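How I Clean Up a Metal-Edged Round Table

My round white table came from a secondhand place called Stojanovska, and for the first month I wiped it the way I wipe everything, with a damp sponge and zero thought. The top looked fine from the doorway. Then I sat down with coffee one Saturday, the light came in low, and wow - specks, smudges, and a gray line of gunk packed along the metal rim the whole way round.

So I worked out a routine, and I've done it enough times now that I can do it half asleep. It takes me 28 minutes if I don't stop to read the mail I find on the table.

What you need

Two microfiber cloths (one stays dry)
A bowl of warm water with a small squirt of dish soap
An old soft toothbrush
A few wooden toothpicks
Baking soda
A screwdriver that fits the screws in your rim

Clear it off first

Everything comes off, and I mean the cables too! I used to lift my charging cable with one hand and wipe under it with the other, and all I did was drag crumbs in a circle. Unplug it, coil it, put it on a chair.

Dry before wet

Go over the top with the dry cloth before any water touches it. A matte finish grabs onto dust, and if you wet it right away you get a thin gray paste that settles into the grain. Mine has faint streaks running across it, so I wipe along them, one direction, and shake the cloth out over the sink. My neighbor Ilari Ojala goes in circles on his and swears it makes no difference. He also has a glossy table, so I'm ignoring him.

Washing the top

Dip the cloth, wring it until it barely drips, and work from the middle out toward the edge. Rinse the cloth when it looks dirty. You'll probably find that most of the smudges go on the first pass and the tiny dark specks don't. For those I make a paste of baking soda and a few drops of water, put a dab on my fingertip, and rub very lightly for a few seconds. Then wipe it away. Please don't use a melamine sponge on a matte top. I tried one on an old Skundham side table and left a shiny patch the size of a pancake that's still there.

Some specks are just tiny chips or pinholes in the surface, and they'll never come out. If you've rubbed the same one for a minute, let it go.

The rim

I like this part way too much. A grooved metal edge collects everything, so run a dry toothpick along each groove first and flick out whatever's in there (I got what I'm pretty sure was glitter from last February). Follow with the toothbrush dipped in soapy water and tapped off. Short strokes, along the groove. Keep the brush only a little damp, especially where the metal meets the top, so water doesn't creep into the seam.

Wipe right behind the brush with your damp cloth and then dry it with the other one. Metal shows every water spot, so don't let it air dry.

Check the screws

While you're down there, look for screw heads in the rim. Give each one a gentle turn with the screwdriver. Snug is plenty. If one keeps spinning, take it out, press a sliver of toothpick into the hole, and put the screw back in - my friend Nataša Kneževič taught me that and it has held through two moves.

Keeping it that way

I do a dry wipe every couple of days and the whole routine once a month, more if I've been doing crafts on it. Felt pads under anything heavy help a lot. I bought a pack of 90 and I'm still finding things to stick them on.
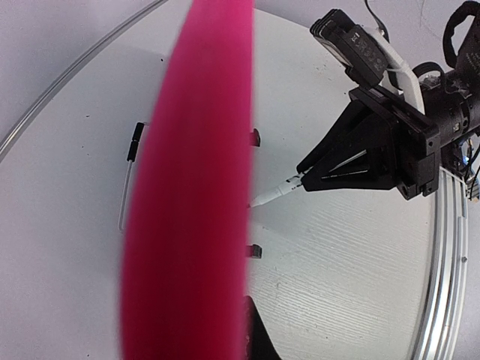
My white tabletop and its silver rim, with a screw head low on the right side.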